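Food Waste Reduction Walkthrough: Checklist and Comments
Sondgate Dining Hall, Prudport campus
Inspection period: July
Completed by: Zoriana Hordiienko, Resource Use Office
Received by: Gaëtan Royer, Kitchen Operations

Ratings: S = satisfactory, N = needs attention, NA = not applicable. Comments are required for every N.

Section A. Receiving and Storage

A1. Deliveries are checked against the purchase order before signature. S
A2. Incoming produce is dated on the day of receipt. N
Comment: Leafy greens and herbs were dated. Root vegetables were not. The kitchen is asked to date all produce, including items that keep for several weeks.
A3. Older stock is placed in front of newer stock. S
Comment: Dry goods shelving is in good order. The dairy section of the walk-in cooler was corrected during the visit.
A4. Cooler and freezer temperatures are recorded at opening and closing. S
A5. Rejected or damaged deliveries are entered in the supplier log. N
Comment: Two pages of the log were blank in the weight column. Krawczyk Produce credits returns by weight, and entries without a weight cannot be claimed.

Section B. Preparation

B1. Production sheets are based on the most recent meal counts. N
Comment: The sheet in use at 10:30 a.m. on Thursday was prepared for 1,669 meals, a figure carried over from the spring term. Summer attendance is lower. The sheet must be revised each Monday for as long as the summer schedule is in effect.
B2. Trim is separated from other kitchen waste. S
B3. Usable trim is set aside for stock or soup. S
Comment: Onion, celery and carrot trim was held in covered, dated containers. Cauliflower leaves and broccoli stems were discarded. Operations may wish to review this.
B4. Prep staff have received waste sorting instruction. S
B5. Bread is sliced in batches according to demand. N
Comment: All loaves were sliced before lunch service. Unsliced loaves may be held for dinner or frozen.

Section C. Service

C1. Serving utensils match the posted portion size. N
Comment: The rice station was using the larger ladle. The correct one was found in the dish area and returned to the line.
C2. Smaller pans are used during the last 30 minutes of service. S
C3. Guests may request a half portion, and a sign says so. S
Comment: The sign at the grill is faded and should be reprinted.
C4. Trays are not in use during the summer schedule. S

Section D. Weighing and Records

D1. The scale is level, clean and zeroed before each use. S
D2. Plate waste and kitchen waste are weighed separately. S
D3. Weights are entered the same day. N
Comment: Weekend entries were made together on Monday morning. Paper slips were kept, and the totals agreed with them. Same-day entry is still required.
D4. The plate waste target of 56 grams per guest is posted for staff. S
D5. The Drorance tracking sheet is backed up weekly. S
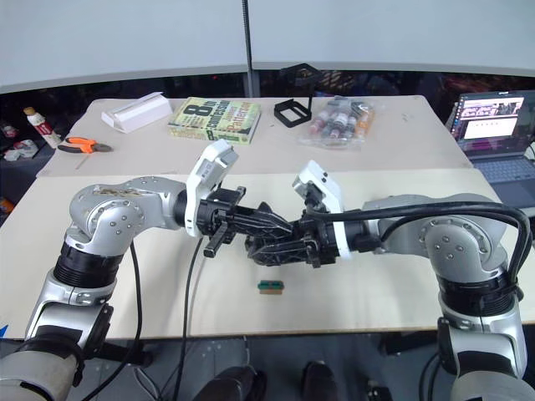
Does food that was cooked but never placed on the serving line count as plate waste?
It counts as kitchen waste and is weighed with the trim and spoiled stock. Plate waste covers only what guests leave behind after being served. If unserved food is donated, it is entered in the donation column and left out of both waste totals.

Section E. Donation and Disposal

E1. Surplus hot food is cooled and labeled before pickup. S
E2. Donation receipts are on file. N
Comment: 3 receipts could not be located. Mr. Royer will request copies from the receiving pantry.
E3. Compost bins are free of plastic, foil and glass. S
E4. Used cooking oil is stored in a closed container. S
E5. Single donations over 500 pounds are approved in advance. NA

Required Actions

Items A2, B1 and D3 are to be corrected before the next walkthrough. Items A5, B5, C1 and E2 require a written reply from Kitchen Operations. Replies should list the item number, the action taken and the name of the shift lead responsible. A copy of this form is kept in the kitchen office and a second copy is held by the Resource Use Office.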